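Open day puts robot training in visitors' hands

Neren opened its Nilby workshop to the public on Wed 29 July, and 164 people came through to see how everyday handling tasks are taught to robots. The busiest spot by far was the tabletop station, where demonstrators worked with a gripper in each hand and the grown-ups crowded in just as eagerly as the kids!

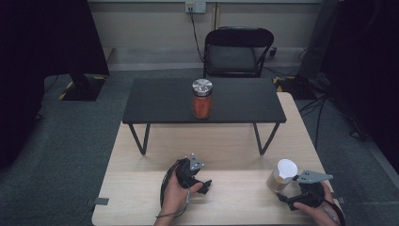
A gripper in each hand at the tabletop station, with a lidded jar up on the black table.

The idea is lovely and simple. A person does an ordinary kitchen-bench job using the grippers in place of fingers, and the recorded movements become practice material for a robot arm. Pick up a jar, put it down, shift a container across - then do it all over again with everything in a slightly different spot. Neren's collection had reached 481 recordings by the morning of the open day.

Visitors could also follow the work from the gripper's own point of view, where a bare stretch of table fills nearly everything between the two dark fingers.

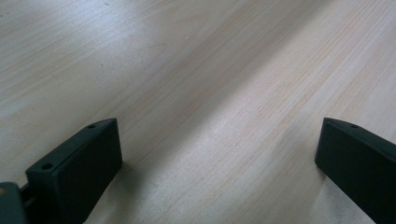

Trickier than it looks

Nisreen Karaki ran the demonstrations and kept up a cheerful commentary the whole way through. "You lose your fingertips, so you start watching the edges of things," she told one group. "After eight goes you've stopped thinking about your thumbs."

She took questions on everything from cable lengths to whether a robot could ever pack a school lunchbox (maybe, she reckoned, if nobody minds squashed bananas).

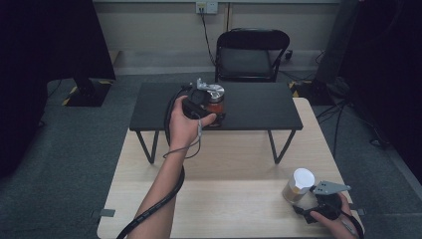 The silver-lidded jar held in the left gripper over the black table.

Glass and metal were only part of it. Paper cups drew plenty of interest too, and Karaki was happy to talk about how lightly you have to squeeze - a favourite topic of hers, clearly.

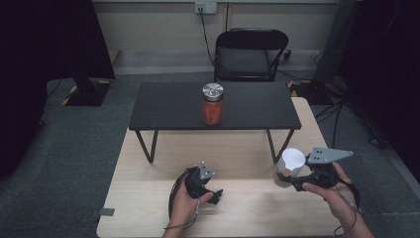
Words: Neren community news desk

The workshop plans another open day in March, with two tabletop stations so the queue moves faster. Bookings will go through the front desk at Nilby, and school groups are very welcome.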